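The Robot That Clears Up After Lunch

By Shalini Rastogi

I was promised a robot butler. My neighbour had seen the flyer for the Clorkis open day at the library, and by the time the news got over the fence it had grown arms, legs and possibly a bow tie. So on a grey morning in February I drove out past the tile warehouses, parked next to a skip and went looking for my butler.

What I found was a roller door, an urn of very strong tea and a queue. Clorkis is a small outfit, the kind of place where the person handing you a visitor's sticker is also the person who wrote half the software. In my case that was Pirjo Eskola, who spelled my surname right the first time (a rare treat) and told me to leave my bag on the hooks and keep my elbows to myself.

The morning session was for families and the afternoon was for what Pirjo called "the grown-ups with clipboards". I'd gone for the morning. I recommend it! Kids ask far better questions. A boy in gumboots wanted to know if the robot ever got bored, and Mariann Pintér, who was running the demonstration, gave it proper thought before she answered. "No," she said, "but I do, so I change the cups around."

The cups are the whole business, as it happens. Clorkis is working on a table-clearing system called Fetudent, meant for aged-care dining rooms and school canteens, places where somebody spends a good chunk of every day stacking things that other people have finished with. The arm has to work out what's in front of it, decide what to pick up first and put it somewhere sensible. You and I do that while talking on the phone. For a machine, a cup standing up and a cup lying on its side are two quite different headaches.
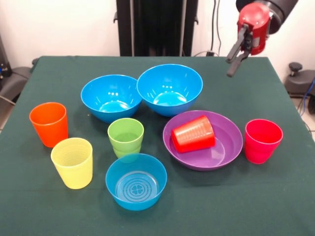
A tumbler on its side in the purple plate, the rest of the colours spread around it, and the gripper waiting overhead.

I'll admit the colours won me over. I'd expected something grim and industrial, and I got a picnic set on a green cloth, the same cheerful plastic my sister takes camping. Mariann said they like it because it bounces. She has dropped plenty of it, and so has the arm.

Then she pressed a key and everyone shushed everyone else. The first go was lovely to watch. Down came the fingers, slow as a heron, and up came a cup. There was a little cheer. The second go was less lovely: the fingers closed a whisker too high, the cup skated off across the cloth and a toddler yelled "Uh-oh!" with real feeling. Mariann didn't bat an eyelid. She let the arm have another look and another try, and it got there, and the cheer was twice as loud.

I asked her afterwards if the fumbles bothered her with a crowd in. She said she'd be more worried by a demo without any. They've put the arm through 1,000 practice grabs on the trickier cups alone, and each one gets logged, good or bad. Gijs Bakker looks after the logging. He showed me a screenful of it and I nodded in what I hoped were the right places. What I did follow was that nested cups are his particular enemy – two of the same colour, one inside the other, and the software is inclined to see one slightly odd cup.

Over by the urn I got chatting with Riet Mulder, who managed the kitchen at a retirement village for 11 years and now advises the team two mornings a week. She's the one who told them no one leaves a table tidy. People put spoons in cups, cups on plates and serviettes in absolutely everything. The early trials had all been neat rows, she said, and she'd gone around the table messing them up herself.

I wanted to know what she thought about the jobs side of things, because I'd been stewing over it in the car. She took her time. Her old kitchen could never fill the evening shift, she said, and she'd rather have had her people out on the floor having a natter with the residents than scraping and stacking. But she also said she'd want to see that happen before she believed it, and she'd told the team so.

There's a long way to go. Fetudent won't be in a real dining room for a good while yet, and real crockery, the heavy stuff with gravy on it, is a job for later in the year. Pirjo wouldn't be drawn on a price.

The next open day is planned for the school holidays, with sessions at 10am and 3pm. Entry is free, the tea is free, and the parking by the skip fills up early, so try the side street. Wear closed shoes or they won't let you past the yellow line.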